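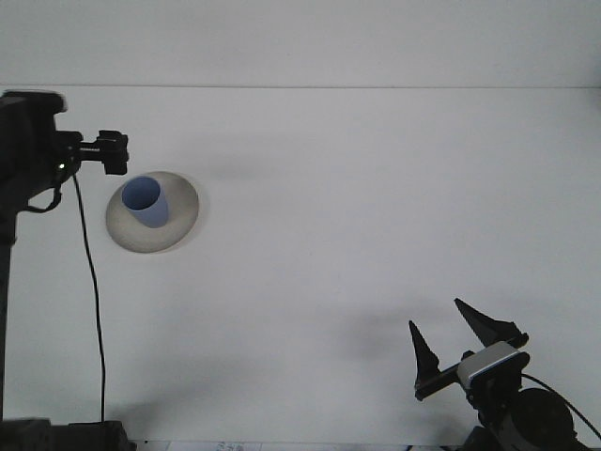

Workshop Notes > Opinion > Robots

Build the Second Arm Last

By Hedvig Granström

Print this page | E-mail this page

People who come to our shared workshop wanting to build a robot nearly always want to build two arms. I understand why. One arm looks like a machine tool, and two arms look like something that could clear the table after dinner. I wanted two myself, and I have two now, and my opinion after a long winter of work is that I should have stopped at one for much longer than I did.

The job I picked was small. A light blue cup stands in a shallow off-white plate, and the arms are supposed to deal with it: lift the cup, put it back, and later on hold the plate still while the cup comes off it. I chose it because a cup and a plate are cheap, they are in every kitchen, and they are harder than they look. A cup has a rim you can pinch and a side you can squeeze, and a plate has an edge so low that a gripper has almost nothing to get hold of.

Most of the plans you find for home builders treat the second arm as a copy of the first. Print the parts again, order the motors again, plug it in. On paper that doubles the cost and adds a weekend. In my case it added most of three months, and very little of that went into building.

It went into wiring, to begin with. One arm has a cable, and you can let it hang wherever it wants to. With two arms the cables have to be kept out of each other's way and out of the work, and a cable that was fine when the left arm was alone becomes something the right arm can hook. I still have a long one that runs down the tabletop on the left. I have moved it more times than I have moved anything else on the project, and I am not finished.

Then it went into measuring. Two arms that share a table have to agree about where the table is. If the left one believes the plate is 5 millimeters from where the right one believes it is, each of them can do its own job well and the two together will knock the cup over. I spent whole evenings touching one gripper to a pencil mark, writing down a number, touching the other gripper to the same mark, and writing down a different number.

It also went into the grippers, and that part was my own fault. I did not make them the same. The left one has short, angular clamp pieces, and the right one has long pointed fingers that open into a wide V. I told myself that different hands would be useful for different things, and there is some truth in that. But every routine I write has to be written for one or the other, and if I swap sides I start over. A person with a pair of pliers in one hand and tweezers in the other can sort this out without thinking. My program can't sort out anything I have not typed in.

I have heard the argument on the other side many times, usually at the bench. It goes like this: you will want two arms in the end, so plan for two from the start, and you won't have to tear anything down. A man at our shop who had built from the Tomlow plans put it to me that way, and he was not wrong about the table. If you think you will ever have two arms, get a table big enough for both, and mount the first arm to one side. I did that much and I'm glad I did. A big white top with a plain white wall behind it was the best decision on the whole build, and it cost less than a single motor.

But planning for two and building two are separate things. You can leave room for the second arm and leave the room empty. What you learn with one arm carries over. You find out how much your joints sag when the arm reaches out, how fast you can move before the fingers overshoot, and how hard you can squeeze a cup. If you learn all that on two arms at once, you can't tell which arm taught you what, and when something goes wrong you have twice as many places to look.

I kept a tally for a while, in a notebook with a coffee ring on the cover. With the left arm alone, working slowly, I got up to 89 good lifts out of a hundred. The first time I ran both arms together on the same cup and plate I got 13. Nothing on the left arm had changed. I had only asked it to share.

There is a second point, and it has to do with money and with the way these things are sold. The kits and plan sets are now mostly offered in pairs. Wetatano sells its joints in a box meant for two arms. Zwane will sell you one, but the page is arranged so that you have to look for it. I don't think there is anything dishonest in this. A pair makes a better picture and a better order. Still, I have seen three people in our shop buy a pair, assemble one and a half, and put the rest on the shelf by the paint cabinet. The half-built arm is always the second one, and the finished one usually gets dropped soon after, as if it were half of something too. It was a perfectly good arm.

I would like one of these companies to sell a single arm with a proper book. I mean a book that says what to do in the second week and the tenth week, after the screws are all in. Assembly instructions have become very good. The Telier booklet I used had a drawing for every step and the bolts came in numbered bags. It stopped on the page where you plug in the power. Everything that I would call the work came after that page.

Some will say that a single arm can't do anything worth doing at home. It can't fold a towel, I'll grant that, or open a jar. It can pick a cup up and put it down where you asked, and if it does that every time, you have something that most people who start on this never get. Put a clamp or a block where the second hand would be and you can go a long way further. I held my plate down with putty for a month. It worked better than the right arm does today.

My advice to anyone about to start is dull. Buy or build one arm. Get the big table. Keep the paperwork within reach, and write down what you change, on paper, at the time you change it. Pick one job and stay with it until the arm gets it right 80 times in a hundred with somebody else setting up the cup. Then order the parts for the other side, and make the gripper the same as the one you have.

I have not taken my own right arm off, and I don't plan to. It took too long to put on, and I am stubborn about that sort of thing. But for the last few weeks I have gone back to running the left one by itself for the first hour of every evening, before I switch the other on. The numbers with both arms have started to come up a little since then. I can't prove the one caused the other. I'm going to keep doing it through June and see where the tally stands.

Print this page | E-mail this page

Related items

Keeping cables off a shared bench
Putty, clamps and other third hands
What a numbered bag of bolts is worth
Letters: In defense of the two-arm kit
Choosing a tabletop before you choose a motor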